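How I Sort Toy Food Into Old Cookie Boxes

We have a lot of pretend food in our house. It started with one little kitchen set and then the birthdays happened, and by November I was finding plastic vegetables in my boots. I tried one big toy chest first (don't!) because everything small sinks to the bottom and then the whole lot gets tipped out on the rug to find one plate.

What works for us is small boxes, the kind cookies come in. A plastic one is best if you can get it, but a sturdy cardboard one will do for a while.

Start by emptying the box and shaking out the crumbs. Wipe the inside with warm soapy water and leave it upside down on a towel for 20 minutes or so. I leave the labels on - my daughter can't read yet, but she knows her boxes by the cookies on the front.

Next, put everything on the table. I throw a cloth down first so the pieces don't clatter or roll off. Then fill one box at a time, biggest things first. Pots and plates go in before the corn and the grapes, and the tiny bits get tucked into whatever gaps are left. 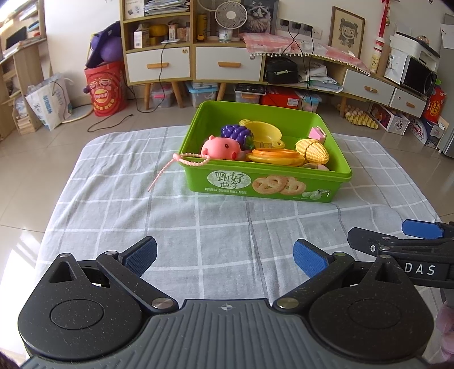

Don't worry too much about keeping to a theme. My friend Leonie sorts hers by fruit, vegetables and dishes, and it looks lovely for up to a day. I let one animal live in each box, so there's always somebody to cook for. Anything on a string goes in last, coiled on top, or it'll drag half the box out with it when small hands grab it.

Stop when the box is full to the rim. If you have to press things down, start another one!

Last job is finding the boxes a home. Ours go on a low shelf, one deep, where she can carry them off to the table by herself. At bedtime she brings back the box she took out, and I do a quick check under the couch for strays.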